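A morning at the Harnport works, and a long chat by the kettle

I had been promising myself a visit to Harnport for ages, and when the invitation came round in November I said yes before I had even looked at the train times. (Two changes, as it happens, and a very good bacon roll at Trakesden station, if you are ever passing through with ten minutes to spare.) The works belongs to Kozan, who pack picnic and play-kitchen sets, and 53 people are employed there, a good many of them since leaving school.

Hywel Morris met us at the gate with a box of visitor badges and took us the long way round, past the loading bay and the old canteen, which still has its lovely tiled floor. He started at Kozan on the packing benches and now looks after what they call the sorting cell, though he told me he still thinks of himself as a packer and I rather believe him.

The morning shift

Packing used to mean standing at a bench for seven hours, picking pieces out of one tub and laying them in another. It doesn't sound like much until you have tried it, and I did try it, for 40 minutes, and my shoulders were telling me all about it on the way home! These days the arm takes on a share of the picking, and the people who did it look after the trays, check the finished sets and teach the arm new pieces when the range changes. We were allowed to stand quite close while it was being taught the banana, with the ketchup bottle lying across its plate further up the table.

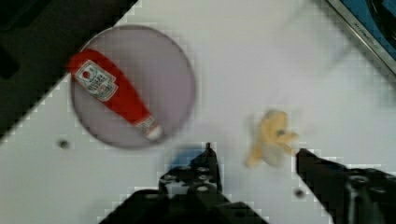

Teaching the arm, and being taught by it

What I hadn't expected was how much of the job is still looking and deciding. Soft pieces are the awkward ones, Hywel said, and the team spends a good deal of time working out where a gripper ought to take hold of something squashy. The packers turned out to be far better at this than the engineers who came over from Bronesach to install the cell. They had been handling the things for years, after all, and they knew which end to pick up without thinking. Now they have to think about it, and put it into words, and write it down in a big ring binder with a coffee stain on the front.

Not everybody was pleased at the start. The hours stayed the same and so did the pay for the first year, while the work asked rather more of your head, and I did hear a grumble or two about that over lunch. The pay was looked at again in the end. There is also less chatter than there was, with 2 people to a table where there used to be a whole row of them, and I think that is a real loss, however kind it has been to everyone's wrists.

After lunch we went back for another look, when the fruit was out on the table too, the red apple and a peachy-looking one among it, and the gripper was pointing straight at the banana again. 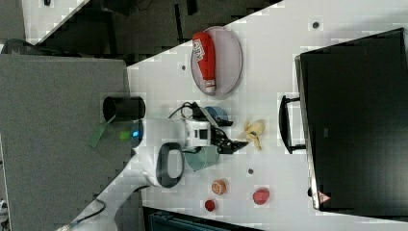
Maureen told me she would never go back to the old benches, but that she had missed the talking so badly in the first winter that she asked for her breaks to be moved, so she could sit with the women from dispatch. Her other complaint was that new starters learn the arm before they learn the pieces, and she would like to see them do a month of packing by hand first. I passed that on to Hywel, who said she had told him the same thing most weeks.

We finished with tea and a very generous plate of shortbread, and I missed my train and had to wait for the next one, which gave me time to write most of this up on the platform. Kozan are happy to take small groups again in the spring. Wear flat shoes, and do ask to see the tiled floor.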